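Nultdale food bank moves to curbside pickup

Apr 19, 2020

The Nultdale food bank will hand out all groceries at the curb starting this week, and households will need to book a time slot before they come.

The change follows a busy March, when the food bank gave out 2,895 boxes, up from 2,000 the month before. Lines ran down Stiten Street on several mornings, and the town asked the food bank to find a way to keep people apart.

Slots can be booked by phone or at the town hall window. The food bank will serve 125 households a day, with pickup in the lot behind the former Brastari shoe store. Drivers should stay in their cars and open the trunk. People on foot can use the side gate on Ragnarsson Road, where boxes will be set out on tables.

Each household may collect a box every 2 weeks. A standard box holds potatoes, onions, rice, canned beans, cooking oil and bread. Milk and eggs will be added when there is enough to go around. Residents who need baby formula should ask when they book.

No proof of income is required, but the food bank will ask for an address in Nultdale or one of the villages north of the river.
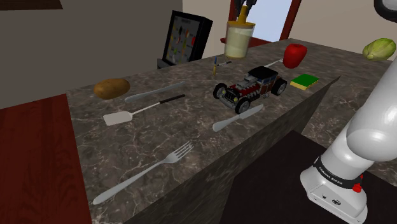
A potato, a butter knife and a spatula on a marble countertop.
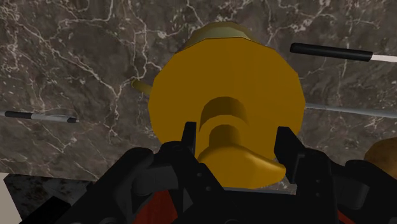
Nultdale News Desk

Donations of canned goods can still be left at the front door on weekday mornings. Fresh food and opened packages will not be accepted. The food bank is also short of cardboard boxes and paper bags, and clean ones may be left in the same place.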